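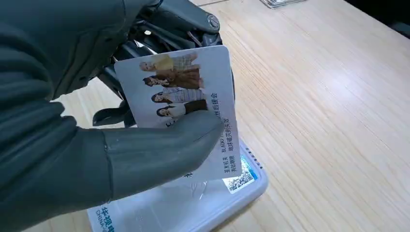 # Card placement: planner says it's done, card is still above the reader

Posted in **Pavbridge Help > Manipulation and control**
Tags: dexterous-hand, wrist-camera, contact, pose-estimation, brumiler

**Tavion Okafor**

Hi all, long-time reader, first proper post, so shout if I've put it in the wrong section.

I'm working on a card-on-reader task. The hand picks a card up, carries it over to a flat white reader on the tabletop, lowers it, holds it there until the reader responds, then takes it away again. Picking is fine now (I lost most of February to picking, please don't ask). It's the lowering I can't get right.

My loop goes like this:

1. Find the reader pose from the QR code on its top face, using the wrist camera.
2. Assume the card pose from a fixed hand-to-card transform I measured once.
3. Plan a straight line down in Brumiler to a target 2 mm above the reader surface.
4. Close the last bit with a position move, wait, and poll the reader.

What I get is the planner reporting success with the card still hovering a few centimetres up. Over 101 runs I had 34 where the reader never responded. Most of those were the hover. The rest came down with one corner touching first and the card twisting in the pinch, after which my fixed transform is nonsense and everything following it is nonsense too.

Things I've tried:

- Slowing the descent to a crawl. No difference to the hover, slightly less twisting.
- Gripping harder. Made the twisting worse, which I didn't expect.
- Re-measuring the hand-to-card transform. Helped for a morning!
- Dropping the target to 5 mm *below* the surface. It reached the reader more often, but I really didn't like the noise the fingers made.

The pinch is thumb on the front of the card, fingers curled round behind the top and side. The card does sit tilted in there and I've more or less ignored that up to now. The reader is glossy and so is the table, so there's a fair bit of glare under the overhead lights.

Config, in case it's useful:

```
approach:
 frame: reader_qr
 mode: cartesian_line
 goal_tolerance: 0.03
 replan_on_lost_marker: false
grasp:
 card_transform: static
 hold_force: high
```

Is it my perception or my control? I keep changing my mind depending on which log I opened last.

---

**Darnell Montoya**

Have you tried recalibrating the wrist camera? I had something a bit like it with a peg task, and the hand-eye calibration had drifted after I knocked the mount. Worth ten minutes anyway.

> **Tavion Okafor:** Did that on Wednesday, residuals looked fine. Thanks though!

> **Darnell Montoya:** Hm. Then it's probably lighting. Turn a light off?

---

**Emmett Pruitt** *(accepted)*

Ooh, I've fought with this exact thing. I think you've got two separate faults, and they're taking turns, so no wonder you keep changing your mind.

**The hover.** Look at your own config: `goal_tolerance: 0.03`. Brumiler takes metres there, so you've told it that anywhere within 3 cm of the goal counts as arrived. It stops early, tells you it's finished, and then your "last bit" position move is presumably sized for 2 mm and hasn't a hope of getting the rest of the way. I'd put it at 0.001 for the approach and see how many hovers you have left. (I'd guess you copied it from the transport stage? I did the very same. The default for free-space moves is generous.)

Also, `replan_on_lost_marker: false`. In your picture the bottom right corner of the card is already right next to the QR code, so it won't take much sideways error before the card covers part of the marker as you come down. With that flag off you carry on with whatever pose you saw last, and if that last one was a poor detection off a shiny surface, you're stuck with it. I wouldn't switch it on though, as it'll just stop dead every time the code goes out of view. What worked for me:

- Hover high and off to one side, where the code is fully visible and nothing is leaning over it.
- Collect a batch of detections, throw out anything with a daft reprojection error, and take the median.
- Freeze that as the reader pose and don't look at the code again on the way down. The reader isn't going anywhere unless you shove it.

**The twist.** A static card transform is fine for a rigid gripper holding a block. With a padded thumb on one side and fingers on the other, the card ends up at a slightly different angle on every grasp, and yours is tilted before it has touched anything. So you come down on a corner, the corner becomes a pivot, and round it goes. Estimate the card pose after every grasp. You've got a wrist camera looking straight at it and a nice pale card with rounded corners on a pale wooden table... all right, the contrast isn't brilliant, but you don't need the whole outline. I fit lines to whichever two edges are clear of the fingers and intersect them, and take the plane from the known card size. Your thumb covers the lower left of the face, so I'd use the edges on the other side where you can.

Then rotate the wrist so the card is parallel to the reader *before* descending. Do it up in the air where you've got room for the fingers.

**Last bit.** Please don't aim below the surface in position mode! Swap it for a guarded move: velocity down, stop on a force threshold, and go compliant about the two tilt axes so the card can settle flat. If your wrist sensor is noisy, look at the thumb joint current instead, since that moves nicely on contact. And lower the grip force once you're close. A hard pinch on something thin gives it a stiff little axle to spin on, which I suspect is what you saw.

Try the tolerance by itself first. If you change everything in one go you'll never know which bit fixed it.

> **Tavion Okafor:** Oh for goodness' sake. It was in metres. I've been reading that as centimetres of *nothing* for weeks. Changed it on its own and the hover's gone in the six runs I've done since. The corner thing is still there, so edge fitting is next.

> **Emmett Pruitt:** Lovely! Post the grasp numbers when you have them, I'm curious how far yours wanders.

---

**Booker Sorensen**

Agree with Emmett on nearly all of it, one thing to add. If the edge fit struggles against the wood, use the printing. The face has bold dark characters in columns on a pale background, and those columns run parallel to the card's edge, so the text direction gives you in-plane rotation even when half the outline is hidden. I tested a similar trick on 2,415 wrist frames with printed cards and the angle held up better than the outline did wherever there was glare. It won't help with out-of-plane tilt, so keep the edges for that.

I'd also log the angle at grasp and again at contact. If they differ, the card slipped in transit and you want a re-grasp before you go anywhere near the reader.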